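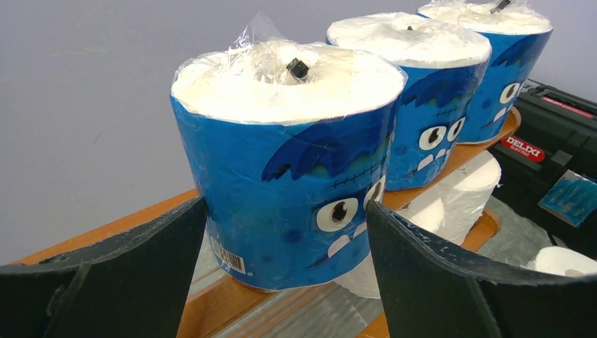

*Wrapped packs on the shelf, between the gripper fingers.*

Devendra Chaturvedi has coached the Nunateo robotics club for four years, and this season's project is stocking shelves. The students train an arm to pick up household paper goods and put them where they belong.

"Paper rolls are light and they squash," he said. "If you close too hard, you get an oval."

The club had logged 1,397 grasps by Oct 20, 2023. Chaturvedi wants a clean run of 100 before the Zevasum meet in March.
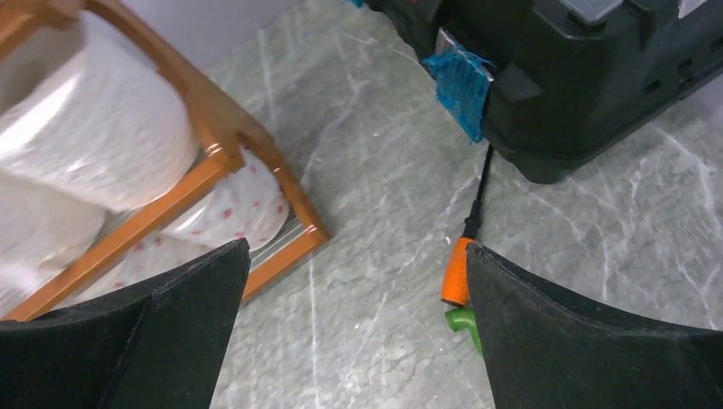
Lalit Pant, one of the 9 students on the team, writes the code that decides where the arm should reach. He says clear plastic is his main problem. A wrapped roll lying in the orange-brown rack throws bright highlights back at the camera, and the software can read a highlight as an edge. The red polka dots on another roll give it more to work with. "I like anything with a pattern," Pant said. "Plain white is hard. Shiny white is worse."

He rewrote that part twice over the summer and expects to do it again.

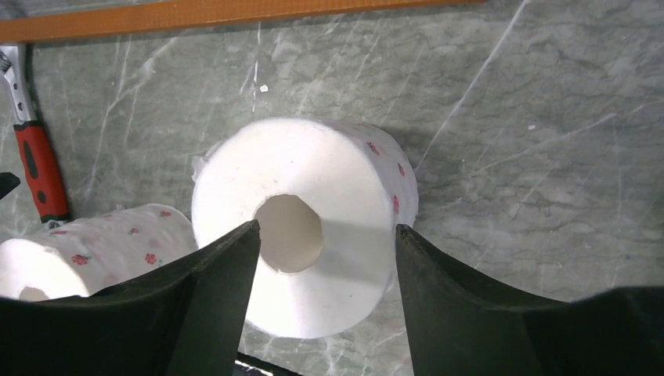

*Fingers open on either side of an upright roll.*

Asked what the students argue about most, Chaturvedi said speed. Pant wants the arm to slow down near the target. Others want a faster cycle, as the meet is timed.

"I let them test both," Chaturvedi said. "Then they have to show me the log."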